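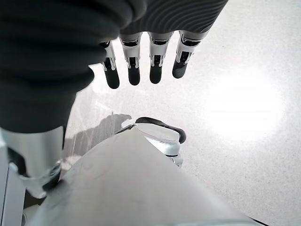 May, 6:40 a.m.

Rain gauge read 17 mm overnight, the most since I moved it away from the gutter. Barrel two is full and overflowing through the upper port, so the float valve is still sticking. I took it apart before breakfast. Grit on the seat, some wear on the arm pin. Cleaned both, refitted, no change. Ordered a replacement from Meladano, 24 dollars with shipping.

Soil at the bean bed is too wet to plant. Squeezed a handful at spade depth and it held together like putty. Will test again tomorrow. The raised bed drains better and took a row of beets, spaced one hand apart, and the last of the chard.

Josiane Tanguy called at noon about the shared pump. She wants to run it at night on the cheaper rate. I have no objection, but the pressure switch cuts out at 56 psi and the upper line has never held that for long — the joint by the shed weeps. She will bring tape and a new clamp.

Slug traps: moved the two nearest the lettuce closer to the wall. Damage is on the outer leaves only.

Compost has cooled since the last turn. Turned it again, added dry leaves and half a bucket of water, covered it.

Evening: copied the winter rainfall into the new notebook. The old one has a gap in February that I can't fill — Ludivine Chevalier may have readings from her side of the hill. Write to her. Also buy twine.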